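Green top for a work table in a white room – good idea or regret later?
Forum: Small Workshops > Benches and Tables 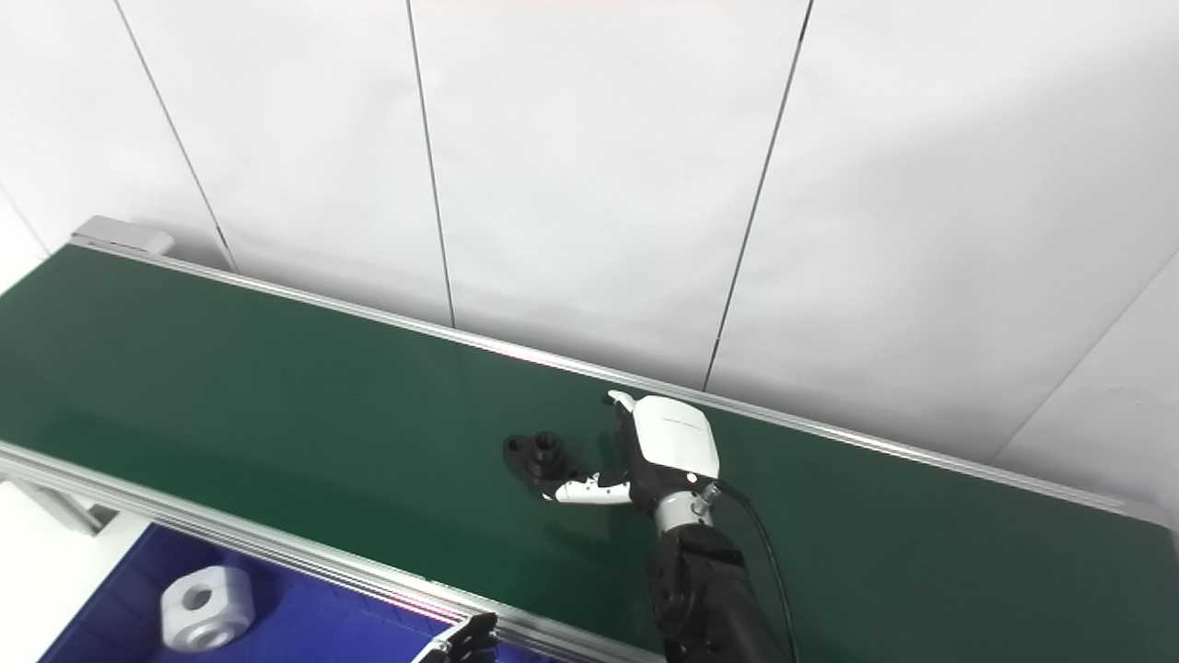
siltitz_bench
What should I use to clean a matte green work surface without making it shiny?
Warm water with a few drops of dish soap, a soft cloth, and then a second cloth with plain water. Please no polish and no scouring powder, they leave glossy spots which you cannot remove later.

I write the question and the answer first, as the search on this forum brings many people here only for that. Now my real topic. I am planning a long table for my room in Siltitz and I want it green, with metal rails with grooves along the front and the back. The walls are white panels. My wife says the green will look like a school. I would like to hear from people who have worked at such a color for some years.

Maurya_D
I have worked at a green top for six years and I would not go back to white. With white walls and a white table my eyes were tired by four in the afternoon. Small metal parts are easy to find on green, also paper and white thread. Dark green screws are a problem, but who buys them.

plankton_joe
Have to disagree with Maurya_D. Green throws a color onto everything you put on it. I do repairs on lampshades and I need to match fabrics, and on my old green bench every cream looked a bit sick. I went to light gray and never had the problem again. If you don't match colors, fine, go green.

siltitz_bench
Thank you both. I do not match colors. I mostly repair clocks and small radios. So the point of plankton_joe is correct but maybe not so heavy for me.

Sunita Mishra
Good evening. English is my third language, so please excuse mistakes. My table is 200 cm long and it stands against white panels also. I want to speak of the rails, not the color.
The grooves in the front rail collect dust. In the first month I did not notice it, then in February the light was low in the morning and I saw every line full of gray. Now I go along the grooves with an old toothbrush, always from left to right, and take the dirt out at the end with a damp cloth. It takes me very little time if I do it often, and very long if I forget.
The back rail is worse, as it is near the wall and my arm is not long. Please leave a space behind the table where a hand with a cloth can go in.

plankton_joe
Or close the grooves with plastic cover strips and forget about it. They cut with scissors.

Sunita Mishra
I have tried the cover strips. For the back rail I agree with you. For the front rail I do not, because I use the grooves for holding my lamp and a small vise, and then the strips must come out every time. They also became loose at one end and caught my sleeve.

clusano77
What is under the green surface? Everybody speaks about the color and the rails, but if you are going to put a vise on it the thickness matters more. I bought a top from Plolteo and paid 455 for it, and it bends when I press in the middle. Rails along the edges help for the length – they do nothing for the depth.

siltitz_bench
The depth will be 70 cm and I plan one support across the middle. Is it enough?

clusano77
For clocks, yes. For a big vise put two.

Maurya_D
About the wall, since I have panels too. The seams between them. Mine were nice and closed when I moved in and after one winter they were dark lines. I filled them with white sealant and it looked clean for a short time, then it became yellow next to the panels. I would leave the seams as they are and only brush them.

plankton_joe
Sealant for kitchens does not yellow so fast. You maybe had the cheap one.

Maurya_D
It was not cheap! I paid 140 for everything together with the gun and the corner profiles. But it is possible that it was the wrong type, I will look at the tube when I am in the cellar.

siltitz_bench
My wife has now read the thread and she accepts the green if I keep the walls white and do not paint the door also green, which I never said I would do.
So my plan is: matte green top, rails front and back, cover strips only in the back one, two supports to be safe, and a gap of one hand to the wall. The seams stay open.
One last thing – has someone put rounded end pieces on the rails? My hip knows the corner of my present table very well.

Sunita Mishra
Yes, take them. Mine are gray plastic and they are pressed in with a rubber hammer. Put a cloth between, the first one I have cracked.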